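Pre-session check, gear pick station, Zernitz line
Month: March
Checked by: Janaka Abeysekara
Reviewed by: Arsalan Rana

1. Emergency stop pressed and reset before power-up — OK
Comment: Button is stiff. Still trips on first press.

2. Arm base bolts tight — OK
Comment: One bolt took a quarter turn. Marked with paint pen.

3. Cables clear through full wrist rotation — OK WITH COMMENT
Comment: Wrist cable comes close to the upper link at the far end of travel. Operators should stay out of that corner until the cable is re-tied.

4. Mat flat, no folds lifting — OK
Comment: Crease down the middle is not high enough to catch a fingertip. Replace the mat if that changes.

5. Speed limit set for teleoperation — OK
Comment: Set at 50 percent. Do not raise it for new operators. 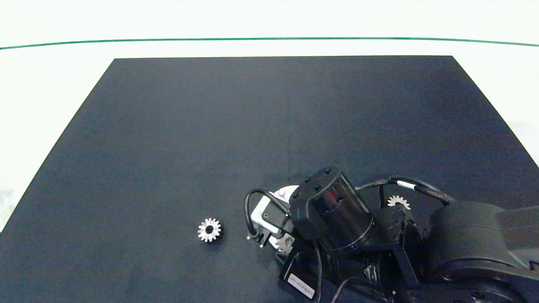

6. Gears free of burrs and oil — OK
Comment: Wiped down before the session. Two from the Grastemari batch had sharp edges and were pulled.

7. Start positions varied between episodes — NEEDS WORK
Comment: Of the last 59 episodes, too many start with the gear in nearly the same spot. Move it every time, and turn it too. The Sikder policy learned one corner of the mat last round and we do not want that again.

8. Failed grasps kept and labeled — OK
Comment: Keep them. Use the "drop" or "miss" label and leave the notes field blank unless something broke.

9. Hands out of reach while the arm is live — OK
Comment: Pause first, then reset the parts. Arsalan saw one reset done without a pause and spoke to the operator.

10. Disk space on the Hidis recorder — OK
Comment: 800 GB free at start.

Open items: 3 and 7. Janaka to re-tie the cable before the next session.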